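Nisha Singhal @nishasinghal
14 October 2018

Second year without plastic straws at the Ulero milk bar. A few notes for anyone who asked.

We used to go through over 900 a month. Paper ones cost more and go soft in a thickshake, so most people now drink from the glass. 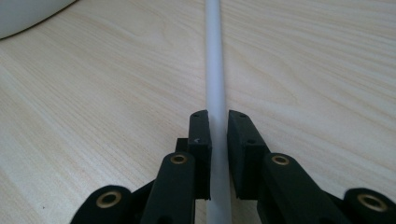

Long, white and thin.

Kids' parties were the hard part. In September we had 9 bookings and I offered metal straws for a 65 cent deposit. Most came back.

Some customers with disabilities need a bendy one. We keep a box behind the counter and don't ask questions. Aarti's idea, and a good one.

Bins next. Lids and cups are still the bulk of our rubbish.

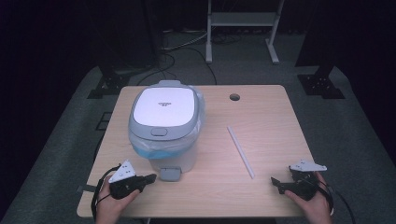
Small bin, bag in, straw beside it.

Will post the cup prices when Grewal gets back to me.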